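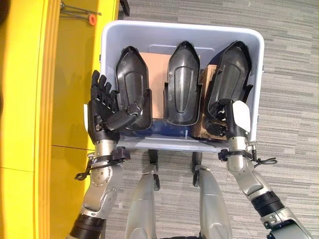 Molded parts in a gray plastic bin.

24 shares · 6 comments

The town of Tistow has had a plastics works since 1991, when Zindano took over an old cannery by the river and put in four presses. Back then most of what it made was bottle caps. Today the order book is nearly all small black parts for office chairs and luggage, and the caps have gone to cheaper plants overseas.

Molding is a simple trade to describe. Pellets go into a heated barrel, a screw pushes the melt into a steel mold, and the part cools until it can be dropped out. The hard part is the mold. A good one takes months to cut and can cost more than the press it sits in, so a shop will nurse an old mold along for years before it pays for a new one.

Zindano keeps 60 of them on racks behind the press hall. The oldest still in use carries the number 1317, stamped by a toolmaker who retired long ago. It makes a hinge cover for Movex, which orders 3000 at a time and wants them by Friday.

Black is the color most buyers ask for. It hides flow marks, and it lets the shop grind up its own scrap and feed it back in. Pale colors are fussier — one dark pellet left in the barrel can spoil a morning's run.

The works plans to add a fifth press in October, if the power company can get the new line in by then.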